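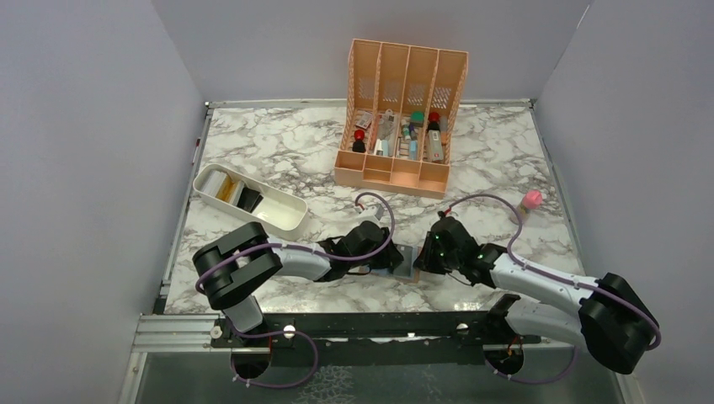

The Ondaletti desk organizer, with four tall slots and a lower front row of compartments, on a white marble-patterned top.

MERKHAM, June 18, 2019 – Kasten today added a desk organizer to its Ondaletti line of home office goods. It goes on sale this week at the company's Merkham store and at 40 stationery shops that carry the line.

The organizer has four tall slots for mail, notebooks and folders. Each slot has a perforated back panel. The shorter open compartments in front are meant for cards, notepads and other small items that tend to end up under the paperwork.

"People told us they wanted their mail standing up where they could see it," said Pauline Entwistle, product manager at Kasten. "We tried a version with drawers in May and dropped it. The drawers filled up with old receipts."

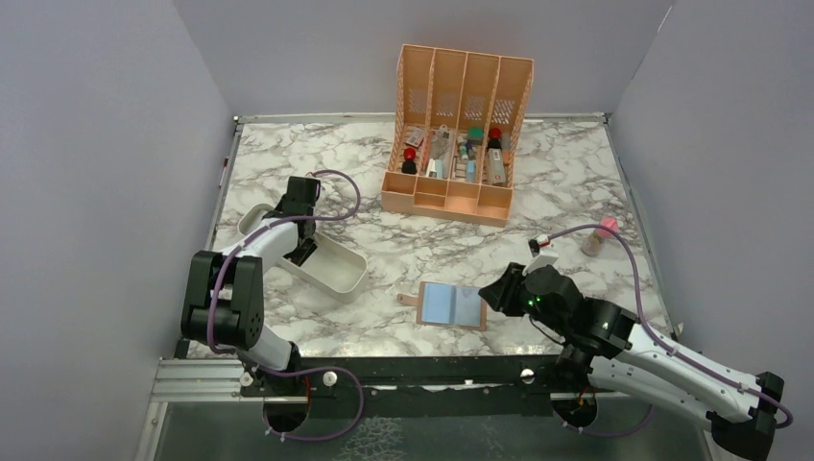
Kasten made a first run of 300 organizers at its Ernidport plant. A second run will follow if shops reorder – the company expects to decide by the end of summer.

Salamatu Ankrah, who runs the Merkham store, will take advance orders at the counter. Shops that want to carry the organizer can write to Jordan Lockwood in the Kasten sales office. The smallest trade order is 5 pieces.

This site uses cookies. By continuing to browse, you agree to our use of cookies. Accept | Settings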